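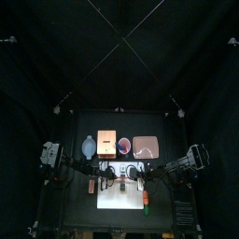

Benedikt Baumgartner wrote back that the old guide lost him at the part where you pick a word list, and could we please put the language setting before the lists and not after. Fair. Moved it. So this section replaces the old 2, and if you printed the old one, toss it.

# 2. Setting up Fovero for a class or for yourself

Covers: first start, choosing languages, loading a word list, audio, printing the picture cards. Does not cover grades or the teacher log-in, see section 3.

Before you start:

- the Fovero installer (download or disc, same thing)
- your license card, the code is on the back
- headphones if there's more than one learner in the room
- a printer, only if you want cards

## 2.1 First start

1. Run the installer. Say yes to the default folder.
2. Start Fovero. Type the code from the card. Capitals matter, dashes don't.
3. Pick **Home** or **Class**. Home is up to two learners. Class is as many as your license says.
4. Type a name for each learner. First names are fine. You can change them later under *People*.
5. Close the program and open it again. Yes, really. The language menu stays gray until you do.

**Note:** If the code is refused, check for the letter O where there should be a zero. Still refused - write to support with the number on the *front* of the card, not the code.

**Caution:** Don't install over version 1. Export your lists first (*File > Export all*), uninstall, then install. Lists that weren't exported are lost and we can't get them back.

## 2.2 Choosing languages

Two settings here and people mix them up.

- **Menu language** - what the buttons and help are written in.
- **Learning language** - what you're studying.

1. Open *Settings > Languages*.
2. Set the menu language. For beginners leave it in English.
3. Set the learning language. German, French, Spanish, Italian and Dutch come with the program. The rest are add-ons.
4. For German, choose whether nouns show with their article. Leave this ON. Learning *Tisch* now and *der Tisch* in March is twice the work.
5. Click **Save**. The window doesn't close by itself, so close it.

**Note:** Turning articles off later also turns them off in quizzes that are already half finished. Scores from before and after won't compare.

### Special letters

You'll need ä, ö, ü and ß for German. Three ways to get them:

- click the letter bar under the answer box
- hold down the plain letter until the little menu pops up
- type *ae, oe, ue, ss* and let Fovero swap them

The third one is off by default. Turn it on under *Settings > Typing*. Works fine in quizzes, but it will also happily wreck words like *neue*, wich really does have a u and an e in it. If you see *neü* on your screen, that's why. Turn it off for that list.

## 2.3 Loading a word list

There are two built-in lists for each language.

| List | Words | Good for |
|---|---|---|
| Starter | 337 | first year, younger learners |
| Full | 3000 | everyone else |

1. Go to *Lists > Add*.
2. Pick Starter or Full. Not both - Full already contains Starter, and you'll get doubles.
3. Choose topics. Everything is ticked to begin with. Untick what you don't want. Good ones to start on: food, family, the house, weather, numbers, getting around town.
4. Set how many new words a week. 70 is the top setting and it's a lot. Ten a day, every day, weekends too. Drop it if anyone starts guessing.
5. Assign the list to a learner, or to *All*.
6. Click **Load**. Full takes a while on an older machine.

**Caution:** Changing topics after loading resets the review schedule for that list. Scores are kept, the schedule isn't. Choose topics first, then load.

### Your own list

From a textbook chapter, say.

1. Make a plain text file. One pair per line, the foreign word first, then a tab, then the English.
2. Save it as UTF-8. If your umlauts come in as question marks, you skipped this step.
3. *Lists > Add > From file*.
4. Check the preview. Columns backwards? Click **Swap**.
5. Give it a name and load.

A correct line looks like this, with a tab in the middle:

```
der Bahnhof	train station
die Brücke	bridge
das Fenster	window
```

More than one right answer? Separate them with a semicolon: `rail station; train station`. Commas don't work, Fovero reads the comma as part of the answer and then marks everybody wrong.

Plurals go on their own line. There was a plan for a plural column. Not in this version.

## 2.4 Audio

The recordings come in two sets, **Birnside** (slow, clear, one speaker) and **Honorato** (normal speed, several speakers). Same words in both.

1. *Settings > Sound*.
2. Choose a set. Start with Birnside.
3. Press **Test**. You should hear a greeting and a number in your learning language.
4. If you hear nothing: check the volume slider inside Fovero as well as the one on the computer. They're separate.
5. Tick *Play on card turn* if you want each word spoken automatically. Leave it unticked in a shared room without headphones.

Switch to Honorato once learners can get through a topic without reading along. Some will complain it's too fast. That's sort of the point, but they can hit the space bar to hear it again, as often as they like.

**Note:** Words from your own lists have no sound unless they match a built-in word exactly, article included. *Brücke* stays silent, *die Brücke* plays.

## 2.5 Printing picture cards

1. *Print > Cards*.
2. Pick the topic.
3. Choose layout: picture and word on the same side, or picture on the front with the word on the back.
4. For front and back, set your printer to flip on the **long edge**. Short edge puts the words upside down.
5. Print ONE sheet and check that the backs line up. Then the rest.
6. Cut along the gray lines.

Cards use a lot of ink. There's an *Outline only* box, which saves most of it, and younger kids can color them in.

**Caution:** Nevidum add-on lists print without pictures. Words only. Don't send a whole topic to the printer and then wonder.

## 2.6 Quick fixes

- **Language menu gray** - restart Fovero, see 2.1 step 5.
- **Doubles in quizzes** - Starter and Full are both loaded. Remove Starter.
- **Right answers marked wrong** - extra space at the end of the line in your own list, or a comma where a semicolon belongs.
- **No review today** - normal in the first two days. Nothing is due yet.
- **Learner's name missing** - you're in Home mode and it's full. Switch to Class under *People > Mode*, if your license has it.
- **Letter bar gone** - learning language got set to English. Set it back, teh bar comes back with it.

Back up your lists when you're done: *File > Export all*, and save somewhere other than the Fovero folder. Uninstalling empties that folder.

Section last changed 27 Jan 2018. Teacher log-in and grades are in section 3.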